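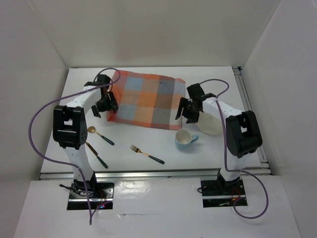 The bus to Halliday left at ten to five and I was not on it. Ran the last block anyway. Stupid. Driver looked right at me in the mirror, I swear. So, 2 hours on the bench outside the Tallico depot, with my mother's checkered cloth on my knees, folded just like that one, the front edge a little rumpled. Bread inside it once. Crumbs now. She'd said bring the cloth back, whatever else, bring it back.

Fiction > Short > Bus Stories

A woman sat down. Big coat, wet hem. Asked was I going to Halliday and I said trying to. She said her sister lived there, number 89, the street behind the mill, did I know it.

I knew it. I grew up in 87.

Didn't say so. Don't know why. She talked and I watched the road and teh rain came in sideways under the roof.

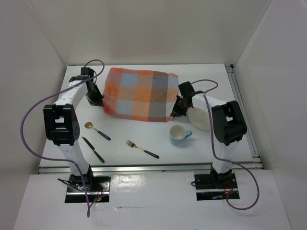
Her sister was sick, she said. The neighbor had been feeding her. Soup, bread, every morning, wouldn't take a dime. "Some old woman," she said. "Never even told me her name."

My throat went. I looked for the bus. No bus.

"What kind of bread?" I said.

She gave me a look. Rye, she thought. With the seeds. Came wrapped up in a cloth.

We use cookies to improve your reading experience. Accept | Settings

The 266 pulled in, lights on, doors already open. I let her go up first. Paid for both of us, she argued, I payed anyway. Then I sat down next to her, shook the crumbs off into my hand, and told her which house was mine.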